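1/ So, Thread zum Thema Mitbring-Buffet, weil mich nach dem letzten Hoffest in Enley echt viele gefragt haben, wie wir das hinkriegen, ohne dass am Ende elf Nudelsalate dastehen. (Es waren trotzdem vier. Vier!)

2/ Zuerst die Liste. Wir hatten jahrelang eine Chatgruppe dafür und das war die Hölle. Jetzt hängt ein Zettel im Treppenhaus mit 18 Zeilen, in jeder steht schon vorgedruckt, was gebraucht wird: herzhaft warm, herzhaft kalt, Brot, süß. Wer zu spät kommt, bringt halt Servietten mit.

3/ Mengen! Angemeldet waren 40 Leute, gekommen sind 56. Ich rechne inzwischen pro Kopf mit zwei warmen Happen und einem kalten und lege dann noch ein Blech obendrauf. Passt eigentlich immer, nur beim Brot verschätze ich mich jedes Mal.

4/ Warmes mache ich nur noch in klein. Alles, was man mit zwei Fingern essen kann, ist weg, bevor der Erste nach einer Gabel fragt. Große Aufläufe stehen rum und werden traurig.
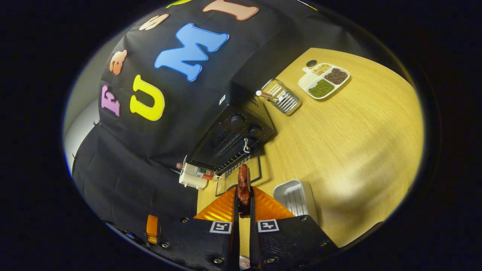
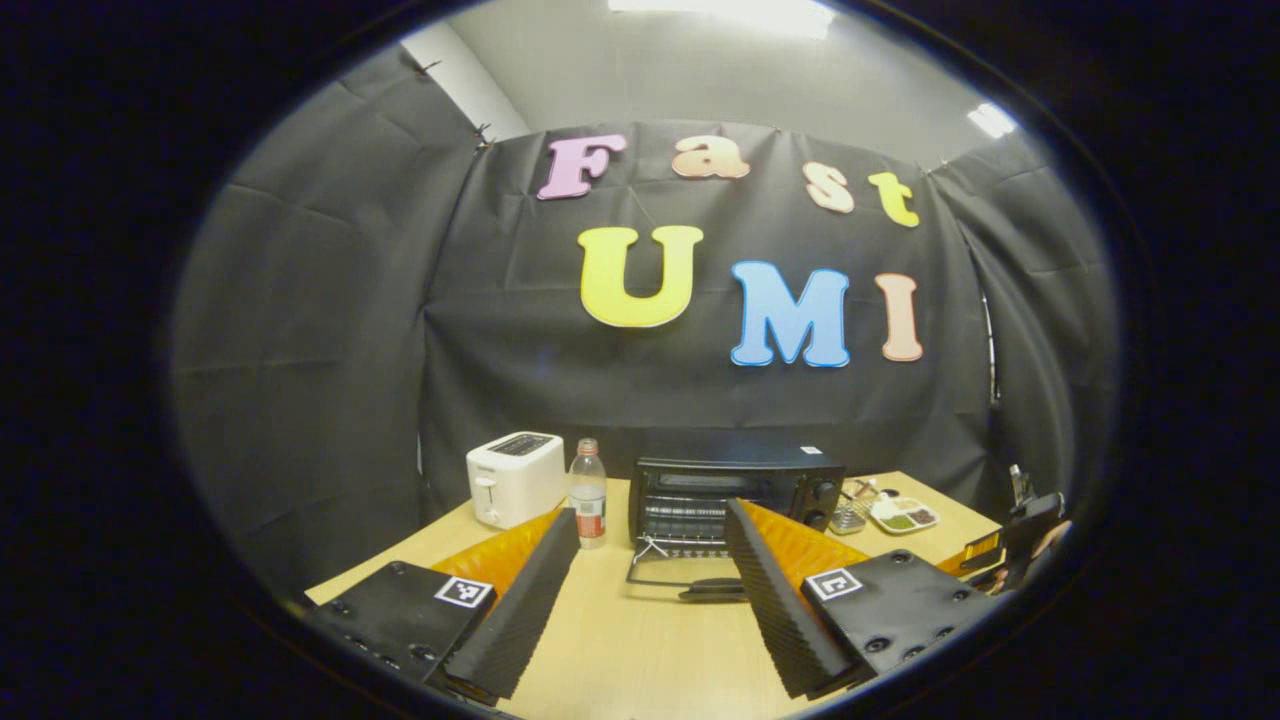
Erstes Bild: Häppchen vorm Miniofen. Zweites: Holztisch mit bunten Buchstaben dahinter 🧡

5/ Zum Aufwärmen: lieber zweimal kurz als einmal ewig. Und bitte nicht alles an eine Mehrfachsteckdose, wir saßen im April mal eine halbe Stunde im Dunkeln.

6/ Marinade, weil das garantiert wieder kommt: Sojasauce, Honig, Knoblauch, ein Löffel Tomatenmark, Chili nach Laune. Über Nacht in den Kühlschrank. Mehr ist da nicht drin, ehrlich, ich hab kein Geheimrezept von irgendeiner Oma.

7/ Kennzeichnen nicht vergessen. Kleine Kärtchen mit Fleisch / vegetarisch / Nüsse drin. Kostet zehn Minuten und erspart einem den ganzen Abend »Du, ist da Sellerie dran?«

8/ Für Reste sammle ich leere Joghurteimer, gerade sind es ungefähr 51 im Keller (ja, ich weiß). Wer geht, nimmt einen vollen mit, Widerspruch zwecklos. Nächstes Mal will ich was mit Kichererbsen probieren, schickt mir gern eure Favoriten!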